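Eltadlow Pass and Permit Records - README

This folder holds the pass and permit records for the Eltadlow recreation area, including the Ernau campground and the Zerkow trailhead. It was put together by Sohail Virk and is kept up by Chang-ho Yeo. Last full update: 4/2/18.

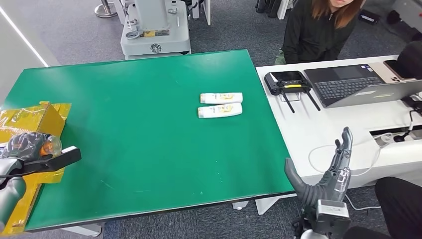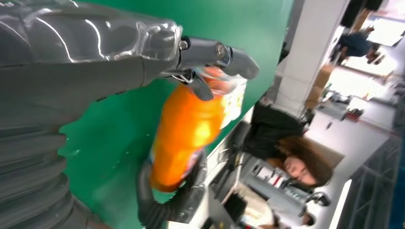 What is in the folder

passes.csv - one row for each annual pass sold at the gate or by mail. There are 4000 rows and 16 columns.
permits.csv - one row for each overnight permit. Day use is not included.
sites.csv - a short lookup table with the name and code of every campsite and parking area.
notes.txt - changes made by hand, with the old value and the new one.

Main columns in passes.csv

pass_id: the number printed on the card. Replacement cards keep the old number with an R at the end.
pass_type: annual, senior, disability or school group.
sold_at: the gate code. Cho is the north gate, and mail orders are coded M.
start_month: the month the pass becomes valid.
vehicles: 1 or 2. A household may register a second vehicle on the same pass at no charge. Older rows leave this blank, and blank should be read as 1.
price_paid: in dollars, after any discount.

Names, street addresses and license plates were removed before the files were saved. Zip codes are cut to the first three digits.

Known problems

The Cho gate closes in December, so any pass marked as sold there in that month has the wrong gate code. Most of these should be Ernau, but we have not changed them.

Senior passes were entered as "golden" for part of the first season. Both words are still in the file and mean the same thing.

There are 100 permits with no checkout date. Some campers left early without stopping at the office, and some forms were not filled in. Do not use these rows to work out length of stay.

School group passes cover one visit only - they are in passes.csv for bookkeeping and should be left out of any count of annual pass holders.

Using the files

All files are plain text, comma separated, with a header row. Open them in any spreadsheet program, but set pass_id to text first or the leading zeros will be lost. To match permits to passes, join on pass_id after taking off the R.

Corrections go to Chang-ho Yeo at the Eltadlow office. Please send the pass_id and the column name, and do not edit passes.csv directly.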